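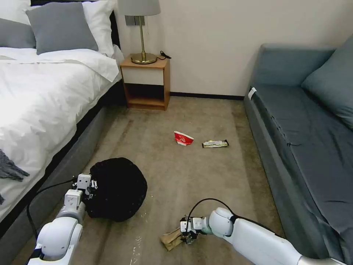
4. Setting up the Zirgate bedside dimmer

Filed under: Home & Lighting > Plug-in Controls > Set-up Guides

This section covers the plug-in dimmer only. If you bought the Zirgate with the Olitz wall plate, do section 3 first. If you were sold the Cikex hub as well, leave it in its box for now. The dimmer works without it, whatever the leaflet says.

Before you start

Check the bulb. The packaging says "works with all bulbs". It does not. It works with bulbs marked dimmable, and with most of those it works well. An ordinary LED bulb will flicker or hum, and may fail early. Look for the word on the bulb itself and don't trust the shop listing.

Check the lamp too. A lamp with its own touch control or built-in dimmer should not be used with this one.

CAUTION: Switch off and unplug the lamp before changing the bulb. Let a bulb that has been on cool down first.

Fitting the dimmer

1. Unplug the lamp from the wall.

2. Plug the dimmer into the wall socket, then plug the lamp into the dimmer. Don't use a multi-way adaptor in between.

3. Turn the lamp on at its own switch and leave it on. From now on the dimmer does the switching. Most of the units sent back to us as dead were plugged into a lamp that was off.

4. Hold the button on the dimmer for 7 seconds until the small light turns green. A short press will not do it.

5. Let go and wait 30 seconds. The lamp may go bright and dim again while the dimmer finds its range. Leave the button alone during this time or you will have to go back to step 4.

NOTE: If the small light stays red, the dimmer has rejected the bulb. Try another one before you ring anybody.

Setting the lowest level

6. Turn the dial down until the lamp starts to flicker, then bring it up slightly until it is steady.

7. Press the button twice. The dimmer will not go below this point again.

The advertised "1% candle glow" depends almost wholly on the bulb. We have not managed it with any of the cheap ones, and we would not buy the dimmer for that alone.

Sleep fade

8. Press and hold the dial until the lamp blinks, then let go. The light will fade to nothing over 30 minutes.

9. To stop the fade, turn the dial either way.

The makers claim that the fade helps you drop off sooner. We have seen no good evidence for this. It does save you reaching for the switch, and that may be enough.

NOTE: The Demissie app offers 2 extra fade patterns, called Dusk and Ember. They look much the same to us. The app also asks for your location, and the dimmer will run perfectly well if you refuse.

CAUTION: Do not cover the dimmer with bedding, curtains or clothes. It gets warm in normal use. If it is too hot to keep a hand on, unplug it and stop using it.

If it loses its settings

A power cut will sometimes wipe the lowest level. Repeat steps 6 and 7. There is no need to repeat step 4 unless you have changed the bulb.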